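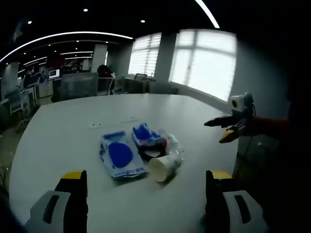

I have become the person who clears the big white table at work. I didn't apply for it. We moved into the new office in July, one big open floor with a round table in the middle that was supposed to be for quick chats and morning coffee, and within a week it had turned into the place where wrappers go to retire. A paper cup on its side, a scrunched-up clear plastic bottle, one of those blue-and-white packages lying open next to it -- you know the kind of little pile I mean. It's never enough mess to be disgusting and never little enough to ignore, and every one of us walks past it thinking it must belong to somebody who's coming right back.

Well, I decided to get serious. I've been reading way too much about tidying this year (my kitchen drawers at home are a thing of beauty now, come over and I'll open them for you), and I figured if I could get a junk drawer under control I could handle one table. So I gave myself a month and a few rules.

Rule one was that I'd clear it at the same time every day, 4:30, right before people start packing up. I tried mornings first and it was hopeless. I'd have it spotless by 9 and by lunch it looked like a bus station. Late afternoon works so much better, and it takes me eight minutes if I don't get talking to anybody. It usually takes me longer than eight minutes.

Rule two was trash first, everything else second. This comes straight from my drawers. When you start with the stuff that needs a decision (whose charger is this? does this bag still have anything in it?) you stand there for ages and the table looks exactly the same. Grab the cups and the bottles and the flat wrappers, get them out of there, and suddenly you can see what you're dealing with. Cups get stacked inside each other, and I check for that last inch of coffee before I tip anything. I learned that one on a pair of light gray pants!

Wrappers I used to ball up, and I've stopped. They spring open again in the can and take up all the room. Now I press them flat and slide them inside the biggest bag on the table. One bag full of bags. My grandmother did this with bread bags and I made fun of her for years, so, sorry Grandma.

The real headache is the in-between stuff, and the worst offender by a mile is cable.

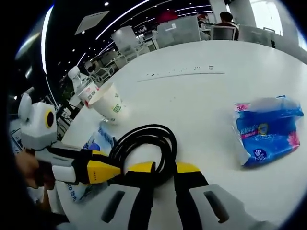
Nerys Foulkes thinks cable shouldn't be allowed on a shared table at all, and she told me so over the recycling bin with real feeling. Her argument is that once there's one black loop lying next to the cups and packages, people's eyes stop telling the difference, and the whole table starts to read as a dumping spot. She'd like a hook under the table edge for every single cord. I see her point, I do, but I've also crawled under that table and I'm not going back down there to put in hooks.

What I did was bring in a shallow tray from home. It's a Bovovetti, the long one with the low sides, and I paid 19 dollars for it two years ago and never found a spot for it in my own kitchen. Anything with a plug or a connector goes in the tray, coiled, with a twist of paper tape around the middle. I don't try to find out who owns it. I don't send a message around. It sits in the tray and people come and get it, or they don't, and at the end of the month I carry what's left over to the supply shelf.

Coiling, by the way, is a skill, and I was bad at it. I was wrapping everything around my hand and elbow like a garden hose and then wondering why it twisted up again. Tormod Dahlgren showed me the over-under way, where every other loop flips, and it lies so much nicer. I practiced on my vacuum cord at home for an entire evening. My husband had questions.

Then there are the food packages. We have a lot of snackers (I'm one of them, no judgment), and a half-open package is a hard thing to throw away if it isn't yours. I got a few clips, the wide Skilico ones, and for a while I clipped everything and stood it up in a row, very proud of myself. It looked like a tiny grocery store. And guess what, not one clipped bag got finished. People seem to treat a clip as a sign saying hands off. So the clips came home with me and they're doing great work on my cereal.

My current approach is that I pick the package up and give it a squeeze. If it's empty, it goes in the bag of bags. If it isn't, it goes on the counter by the sink, where people can eat whatever's in it standing up like civilized adults. Most of the ones I pick up turn out to be empty anyway. A crumpled wrapper can look awfully full from across the room.

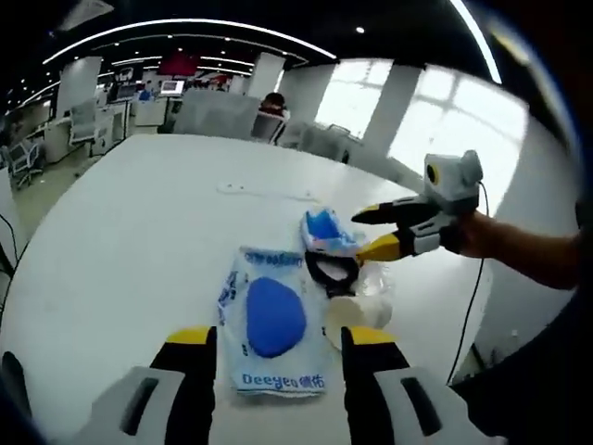
Put a small trash can right beside the table and you'll cut your work in half, Mirta Urrutia wrote to me after my last post, adding that in her office the can used to be 29 steps away and she'd paced it off to prove it. I loved this so much that I went and bought a can that same evening. It's a skinny one with a swing lid, and I parked it on the side of the table where people tend to get up.

And it helps! Cups go straight in now, nearly all of them. What still gets left behind is the light stuff, see-through bags most of all, and I think it's just that you don't notice them. A clear bag on a white table is practically camouflage. I've started running my palm across the whole top at the end, the way you'd check a bed for crumbs, and I find at least one every time.

I haven't settled on what to wipe it with yet. White shows everything, especially the ring from a cup, and plain water on a cloth leaves streaks once the sun comes in through the windows. A tiny bit of dish soap and then a second dry cloth has been the best so far, but that's two cloths to rinse and hang up, and there's nowhere to hang them except the back of my chair. If you've got a good cloth, tell me about it. I'll do a post on cloths. I'm completely serious, I have four of them in my bag right now.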